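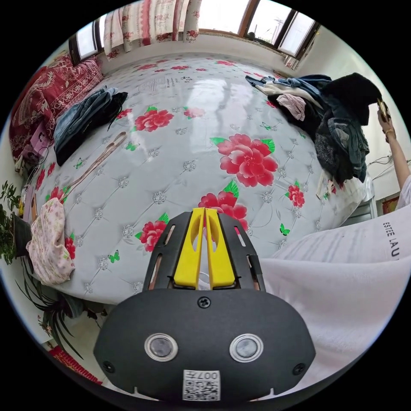 A folded pile on one side, a heap on the other, all of it on the peony cover.

Tumelo Zulu sorts other people's clothes for money, and I went in doubting that anyone needs to pay for that. Her one-woman business, Velora, charges 200 for a bedroom visit. For that you get an afternoon, a lot of questions about your jeans, and a method she calls the bed sort.

The method is simple enough to make the price look worse. Everything comes out of the closet and goes on the bed. Clothes she considers settled get folded on the left. The undecided heap goes on the right.

"People want me to tell them it's complicated," Zulu says. "It's a bed and two piles. What they're paying for is that I don't let them stop."

I asked why the heap was so much bigger than the folded pile.

"Because folding is a decision. The heap is where you put things when you're being nice to yourself."

It's a good line, and I suspect she has used it before. When I pressed her on how many clients keep up the system, she had no figure to offer. She does a follow-up call after 3 months, and she admits that not everyone picks up.

Her former employer, a storage chain called Gostau, taught a course that ran up to 600 a head and came with a binder. Zulu quit in November. "The binder was the first thing I'd have thrown out," she says. She still sells a shorter guide of her own, so I'm not sure how far she has moved.

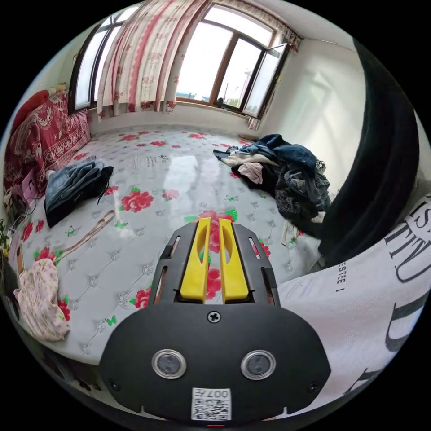 On beds, covers and slippery fabric

The glossy quilted cover, with its red flowers and green butterflies, struck me as a poor work surface. Zulu disagrees. "You want something wipeable and you want it flat. Cotton grabs. On this, I can push a whole stack across with one arm."

And the jacket on the pile? Navy blue, perfectly wearable by the look of it. "Wearable isn't the question. When did it last go out the door?"

I pointed out that a winter coat fails that test every summer. She conceded the point, a little slowly, and said she makes exceptions for weather.

She wouldn't give an opinion on the stuffed toy sitting on the bedding by the window. Toys, she told me, are outside the fee.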